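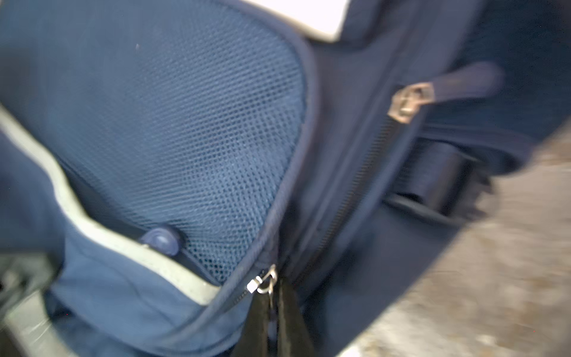
Pliker cell (Dudville)

The Pliker cell is a two-armed robot workstation at the Dudville workshop, used for handling soft goods such as bags and cases. It is a small machine by the standards of industrial automation, and a very likeable one: nearly everything that holds it together can be reached with a hex key and a bit of patience. The cell was assembled by Melahat Öztürkmen, who also wrote the workshop's maintenance notes, on which most later descriptions of it depend.

Layout

Both arms are fixed to an aluminium rail along the front of a shallow enclosure, each on its own black mounting plate. The plates can be slid along the rail once their bolts are slackened, so the overlap between the arms can be widened or narrowed to suit the work. Öztürkmen's notes ask for the plates to be moved one at a time, with the other arm left bolted down as a reference.

A fixed camera covers the whole work area, and smaller cameras ride at the wrists, where they see the work at close range. Cabling to the wrists is carried outside the links and is meant to be left slack at every joint. A perforated tray under the rail takes the runs that do not have to move.

Power goes on in a set order. The controller starts first, then the left arm, then the right, and the cameras are left until last. The order dates from the cell's first weeks, when a different sequence regularly swapped the two arms over in the software (the left would wave when the right was told to!).
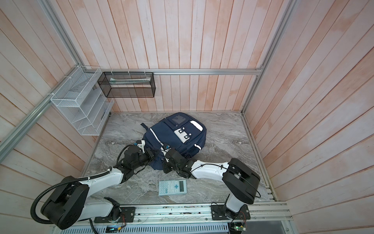
What happens if one of the mounting plates has shifted on the rail?
The arm on that plate will miss its targets by the same amount every time, always in the same direction. The usual remedy is to slacken the bolts, bring the plate back to its scribed line, tighten crosswise and repeat the calibration for both arms.

Calibration

Calibration is done with the cell cleared. Each arm is sent to 9 points spread over the floor of the enclosure, and the fixed camera checks where the fingertips have ended up. The routine takes about 18 minutes for the pair, most of it spent waiting for the arms to settle, and it rewards a calm operator. Slamming the workshop door during a settling period is a well-known way to have to start again.

The wrist cameras are calibrated afterwards against a printed card, made by Veltus, which is laid flat and viewed from several heights. Cards that have curled are thrown away. A curled card gives a result that looks perfectly good on screen and then sends the fingers a little too low for a month.

Fast wrist moves smear the picture, and the notes are quite relaxed about this.

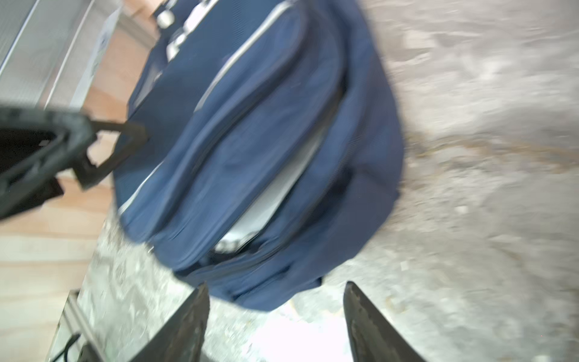 What matters is that the image is sharp when the arm has come to rest, so the focus ring is checked with the arm still and then locked with a dab of thread varnish. If a view stays soft at rest, the lens is wiped first. The bracket screws come next, and the focus is touched only when both of those have failed to help.

Routine care

The cell has a short daily check and a longer service. In the daily check the operator moves each joint by hand with the power off, feeling for grit or a tight spot, and follows each cable from wrist to base with a finger. Lint is brushed out of the gripper slides. Fabric sheds more than people expect, and a packed slide closes unevenly long before it jams.

The longer service falls due after every 3,000 gripper closures. The fingers come off, the slides are cleaned and lightly greased with Moschos dry-film grease, and the screws go back in with fresh threadlock. Old threadlock is picked out first - a dull job, but a half-seated screw will work loose within days.
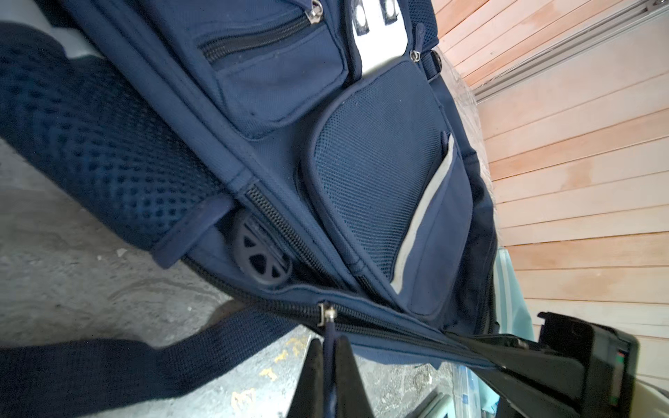
Finger wear is the fault the cell is best known for, and the repair is a pleasure to do once the knack is there. Fingers are always replaced as a pair, because a new finger against an old one pinches off-centre. Before refitting, the operator closes them on a strip of paper and pulls: it should drag evenly from tip to root. Small parts show up a poor fit sooner than large ones. A fabric zip pull such as the navy tab on the backpack, with a tapered finger on either side of it, is a far stricter test than a whole shoulder strap, and the notes recommend finishing every finger change with one.

Spares

The workshop keeps 4 spare fingers in a drawer beside the controller, along with a wrist cable and a bag of bracket screws. Worn fingers are marked with a paint pen and kept for trying out new grip pads.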